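Automation on a Budget > Planning & Buying
August - 4 min read
By the Jutlow workshop blog

How to budget for a gripper before you buy one

I used to pick the gripper first and work out the rest later, and my wallet paid for it. Now I start in simulation, with the most awkward shape I expect to handle.

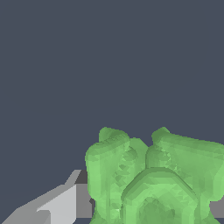
So before you open a single catalog, write down what you need to pick up. Soft things, lumpy things, things with no flat side to grab - those decide what you'll spend way more than the arm does!

Step 1: Set a ceiling. Mine was $468 for everything at the wrist end (fingers, adapter plate, cables, the lot). Write the number somewhere you'll see it.

Step 2: Test the fingers in software. I load the finger model next to a rough mesh and bring it in slowly from the side. Stop just short of touching and look at the angle from a few directions. Would the tip land on a bulge or slide into a dip? Low-detail meshes are fine for this, so don't burn a weekend making them pretty.

Step 3: Get quotes. I asked Kassa and Rindik for the same list of parts, and I asked both for shipping as a separate line. Do that! One of my quotes had $71 of freight tucked into the total.

Step 4: Budget for spares. I buy 4 extra fingertips up front and set aside another $50 for bolts, pads and whatever I forgot (there's always an adapter).

Step 5: Run the simulation again with the exact part you're about to order. My first pick for the Jeleo cell had fingers that were too short, and I caught it on a Thursday night with the cart already full.

Keep the test files in the same folder as your quotes. When you want to handle something new next year, swap in the new mesh and start again from step 2.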